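How I crimp pins for a small wiring loom

I've been making up looms for light aircraft radios for a while now, mostly for Bednárik, and the question I get most is why my crimps don't pull out. There's no magic to it! You need a decent tool, the right pin and a bit of patience.

Start with the strip. I set my stripper one size up, try it on a scrap, then go down until it cuts cleanly without nicking any strands. If you can see even one strand missing, snip the end off and go again (yes, even if the wire is now a touch short, which is why I always cut them long).
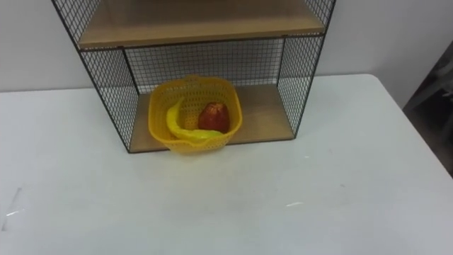
Black mesh shelf unit with pale wooden shelves

Next, give the bare end a very light twist in the direction it already lies. Don't tin it. I know some people do, and I used to, but solder creeps under the crimp and the joint loosens up over time.

Slide the wire into the pin until you can see copper through the little inspection hole. On the Turkon pins the hole is tiny, so I use a magnifier and a desk lamp. Put the pin in the tool, hold the wire in place and squeeze all the way until the ratchet lets go. Never stop halfway! 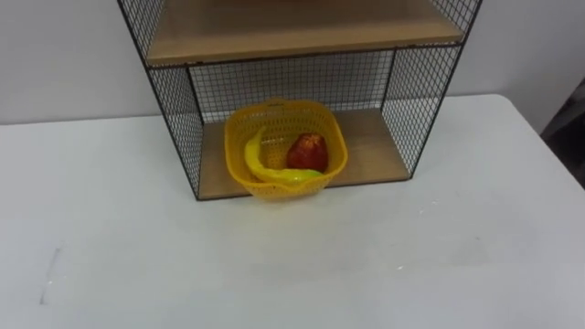

The lower levels, seen from the front

Now the tug test. A firm pull by hand is fine for bench work, but for anything that flies I do two sample crimps on the same wire and put them on the pull tester first. If either one fails, I check the tool setting before touching the real loom. My old Arkine tool has done roughly 700 crimps since its last check and it's still spot on, but I test it every time anyway.

Once the pins pass, push each one into the connector from the back until it clicks, then give it a gentle tug to make sure

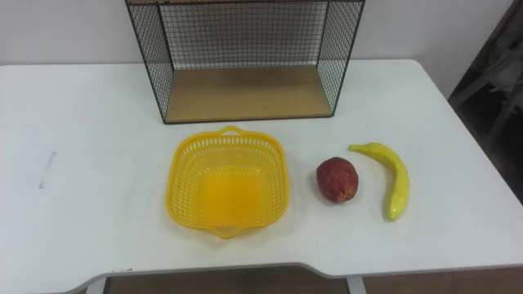 it has locked. If it slides back out, the tang is probably bent, and you're better off fitting a new pin than trying to tease the old one straight.

Last job is labels. I print mine on Sketel sleeve and slide them on before crimping, having forgotten more than once and had to start over. Lace the bundle, buzz out every wire with a meter and write the results on the job card before it goes in the bag.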